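Kabelsatz von Clendum für zwei Arme, 3 Monate im Betrieb

Der Satz kostet 759 Kronen und reicht für beide Seiten unserer Zelle. Die Leitung ist weich genug für den Ellbogen, die Binder muss man extra kaufen. Am Handgelenk lieber eine Schlaufe mehr lassen, bei uns saß sie erst zu stramm. Minuspunkt: keine Längenangaben in der Anleitung.

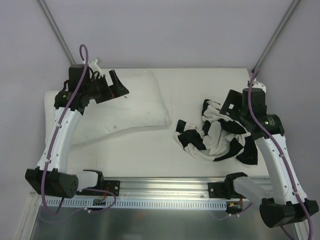 Abubakar
Zellenbetreuung, Prandico

Am Unterarm genügen zwei weiße Binder. Vier von fünf Punkten.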